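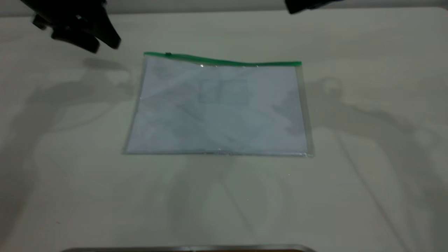
How to Pick a Half Marathon Goal Pace Without Trusting the Calculator

By Muireann Phelan

Every fall I get the same email. Somebody ran a good 10K, typed the time into an online predictor, and now has a half marathon goal printed on a wristband. Then they run the race and finish well behind the wristband. I have done this myself, at Dostport, and I'd like to save you the last four miles of it.

The calculators work fine for people who already run a lot. Most of us don't. The formula has no box for the three weeks you missed with a cold.

What you need: a recent race result, your training log (a real one, with the bad weeks left in), and two free weekend mornings at least 13 days apart.

Step 1. Get the calculator number anyway

Put in a race from the last two months. Skip the one from two summers ago, however fond of it you are. Write the predicted pace down and treat it as the fastest you could hope for on a cool, flat day.

Step 2. Look at your mileage

Add up the last eight weeks. If the total is under 308 kilometers, I would slow the predicted pace by ten seconds a mile before doing anything else. That cutoff comes from my own logs and those of a few people in the Harkholm running club, so take it as a rule of thumb. It has still been kinder to us than the website was.

Step 3. Run the first test

Warm up for two easy miles. Then run 40 minutes at the adjusted pace, on the kind of ground you'll race on. No stopping for traffic lights, no pausing the watch. If you can't hold the pace to the end, it's the wrong pace. A headwind doesn't count as an excuse unless you've been promised a race without one.

Write down how the last ten minutes felt before you look at your splits. People rewrite this part once they see the numbers. 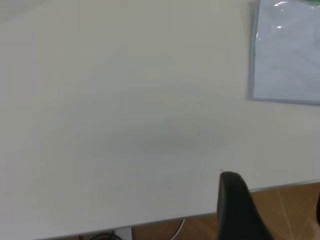

Notes first, splits second.

Step 4. Run the second test tired

Do the same workout again at least 13 days later, the morning after a moderate long run. Cut it to 25 minutes. You are checking whether the pace falls apart on heavy legs, and a small slowdown is normal. If you lose more than 15 seconds a mile, take another five off your goal.

Step 5. Ignore the watch's opinion

My Liltoteck watch has a race predictor too. It dropped my half time by four minutes after a week in which I mostly walked the dog. I've turned that screen off. If yours agrees with your two tests, fine, but I wouldn't let it overrule them.

Step 6. Plan the first three miles

Start five to ten seconds a mile slower than goal. You will be passed by a lot of people. At the Lenihan Half last December I was 845th at the first timing mat, and plenty of those ahead of me came back by mile nine.

What about "banking time"?

I've heard the argument for going out fast many times, usually from people who were walking when I caught them. If you want to try it, try it in a race you don't care about.

Check the goal once more the week before, after you've seen the forecast. Add time for heat. Don't subtract any for new shoes.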